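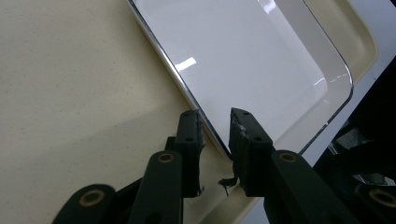
White tray at the Flirnden sample room.

Call for Participants: Household Kitchen Habits Study

The Desjardins Center for Home Economics invites adults living in the Flirnden area to take part in a study of how households plan, store and use food. The study is carried out jointly with the Prirar Consumer Survey Office and will inform a public guide to reducing food waste at home.

Who may apply

Applicants must be 18 years of age or older and must prepare at least one meal a day at home. The Center is seeking 100 households of all sizes, including people who live alone. Applicants who share a kitchen with another household may apply, provided that both households agree in writing. Employees of the Center and members of their immediate families are not eligible.

What participation involves

Participants will keep a written food diary for 3 weeks, recording purchases, meals prepared and any food thrown away. A diary booklet and a kitchen scale will be supplied. Each entry is expected to take no more than 20 minutes a day. At the end of the diary period, participants will attend one interview at the Center's offices on Tuvent Street. Interviews may be held by telephone for those who are unable to travel.

Participants are not asked to change what they buy or eat. Households that expect to be away from home for more than two nights during the diary period should request a later start date on the application form.

Compensation

Each household that completes both the diary and the interview will receive a grocery voucher. Travel to the interview by public transit will be repaid on presentation of a ticket or receipt. The scale must be returned at the interview – the diary booklet will be kept by the Center.

Privacy

Diaries are stored under a code number, and names and addresses are held separately. Participants may withdraw at any time without giving a reason.

How to apply

Application forms are available at the Tuvent Street reception desk and at the Flirnden public library. Completed forms must be received by 2021-03-10. Only one application per household will be considered. All applicants will be notified of the outcome by mail.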